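Descaling Schedules and Why Mine Was Wrong

28 October 2021

I have kept a log of our water since we moved into the house on Ureck Road. The supply comes off limestone, and the kettle furs up in a couple of weeks if left alone. For most of that period I descaled by calendar: first of the month, citric acid, done. The log says this was a poor method, and I changed it in September.

The background is simple. Scale is mostly calcium carbonate. It drops out of hard water when the water is heated, and it drops out faster the hotter the surface is. A kettle with a concealed element scales on the floor. A kettle with an exposed coil scales on the coil, where it flakes off under its own stress and ends up in the cup. Ours is a Derkon with a flat floor and a stated limit of 1.7 liters, which we rarely reach.

What matters is the volume boiled since the last treatment. Calendar time is only a stand-in for that, and a bad one in a household where two people work from home in some months and travel in others. I put a tally sheet inside the cupboard door and made a mark for each fill. After 54 fills there was a visible film on the floor. By the time I got to twice that, the film had an edge I could catch with a fingernail, and the acid bath took two rounds to lift it.

So the rule is now 54 fills. Witold Rutkowska, who reads this blog and used to maintain boilers, wrote to say that I should measure hardness at the tap first. I did, using drops from a Mornero test kit. The reading came out the same on three mornings in a row, so I have stopped worrying about variation in the supply.

Procedure, for those who asked after the last post: 37 grams of citric acid powder in one liter of cold water. Heat until warm to the hand, then switch off. I do not boil it, as calcium citrate is less soluble in hot water and can leave a chalky deposit that is harder to remove than the original scale. Leave for half an hour, pour out, rinse twice, boil one fill of plain water and discard it. Vinegar works too. It smells, and the lid seal keeps the smell for days.
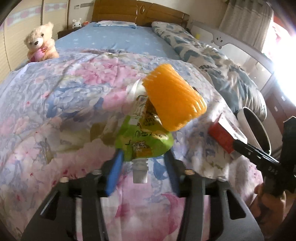
Spouts and caps are the part of the job I underestimated. The inside of a narrow neck dries last, and every drying cycle leaves a ring. I now store anything with a neck upside down once it has been rinsed, the way that green drink pouch is held with its white screw cap pointing down at the floral duvet. The travel flask gets the same treatment with the cap off, on a rack, overnight. Its thread had a white crust that I had taken for wear in the plastic. A soft brush and leftover acid solution cleared it.

The mesh filter in the kettle spout lifts out on ours. It goes in a cup of the same solution while the kettle soaks. If yours is fixed, tilt the kettle so the liquid covers the mesh and leave it wedged for ten minutes.

Heike Wendt asked in the comments whether a filter jug would make all of this unnecessary. It would stretch the interval, by how much I can't say until I have run one. There is a jug on order. I will reset the tally sheet when it arrives and post the count when the film shows up again.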